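Unit 6: Costing a two-arm bench cell
Course handout, Equipment Planning for Small Automation. Estela Ulloa, Omascombe.

Read this before the September session and bring your own draft budget sheet. The sheet has 26 lines. Most first drafts fill in nine or ten of them and leave the rest at zero, and the zeros are where the overspend comes from.

## 6.1 What counts as the cell

For this unit a cell is everything that has to be bought, built or booked before two arms can work over one table. The quotation from an arm supplier covers part of that. The usual headings are:

- arms, controllers and power supplies
- grippers and spare fingers
- cameras, mounts and cabling
- table, rail, posts and walls
- workpieces and consumables
- floor space, electrical work and safety review
- staff time for assembly and set-up

Keep capital and running costs on separate sheets. Grant bodies and finance departments treat them differently, and moving a line from one to the other after approval is slow.

## 6.2 Arms and reach

Order of work: fix the task, fix the table, then choose the arm. Students tend to do it backwards. An arm bought first decides the table size, the table decides the frame, and the frame then decides whether the cell fits through the door of the room set aside for it.

For two arms on a shared rail, draw both reach envelopes at the same scale and mark where they overlap. Work needing both hands has to happen inside the overlap. Table outside it is still useful for storage, but do not cost it as working area.
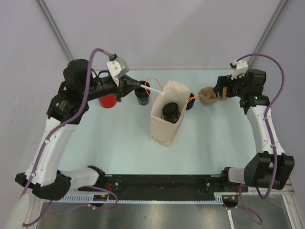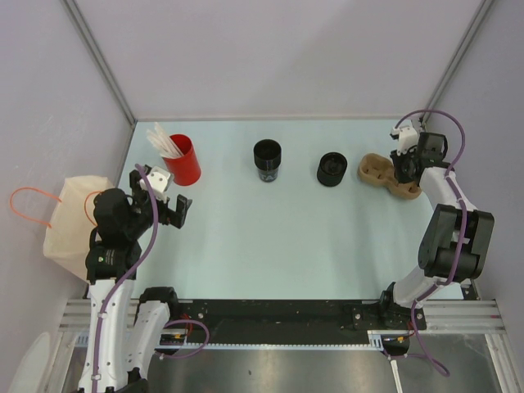
Workpieces are the line most often left blank. They are cheap singly and go on the running sheet, but they are bought again and again, and they must match from one batch to the next or results cannot be compared. List each object by type, then the number on the table at once, then the number held in reserve. For work of the kind shown, that list would take in the red cup, the black containers, the paper bag and the moulded-pulp cup carrier. Paper and pulp items crease and soften with handling, so give them a higher replacement rate than the rest. In the Clutska exercise the rate for paper goods is 16 a month, and you should use the same figure unless you can defend another.

## 6.3 Cameras and cabling

A camera mounted at the wrist moves with the arm, and so does its cable. Three points for the sheet:

1. Cost the cable to its routed length, including slack at every joint. The straight-line distance from wrist to base is of no use.
2. Enter clips and ties as a line. They are small money but a long lead time on a special size will hold up assembly like anything else.
3. Hold one spare cable per arm. A cable that flexes all day is a wearing part.

Mounts are often printed in-house. If so, enter the material under consumables and the printing under staff time. Do not enter zero.

## 6.4 Frame, rail and walls

Plain walls cost little and make lighting easier to control. Price them with the frame, as fitting them afterwards usually means taking posts off again. Aluminium profile is sold by length with a charge per cut — ask for the cutting list to be priced as a separate item so that quotes can be compared.

## 6.5 Worked case: Mansilla

The Mansilla sheet is in the course folder. Two suppliers quoted. Drunus gave a single price for arms, grippers and controllers, delivered. The second quote was 564 lower on the same items but left out delivery, spare fingers and the power supplies. Once those were added the order of the two was reversed.

Work through the following:

- Restate both quotes on the 26-line sheet.
- Mark every line where a quote is silent, and say who you would ask.
- Move the staff time from week 6 to week 2 and note which deliveries then become critical.

Contingency is set at 16 per cent of capital for this case. Show it as its own line. Spreading it across the other headings makes it impossible to see later what was spent and why.

## 6.6 For the draft sheet

Hand in the capital sheet, the running sheet and one page of notes on assumptions. State the currency and whether tax is included. Quotes older than six months should be marked as such. Sheets without a replacement rate for workpieces will be returned for completion before marking.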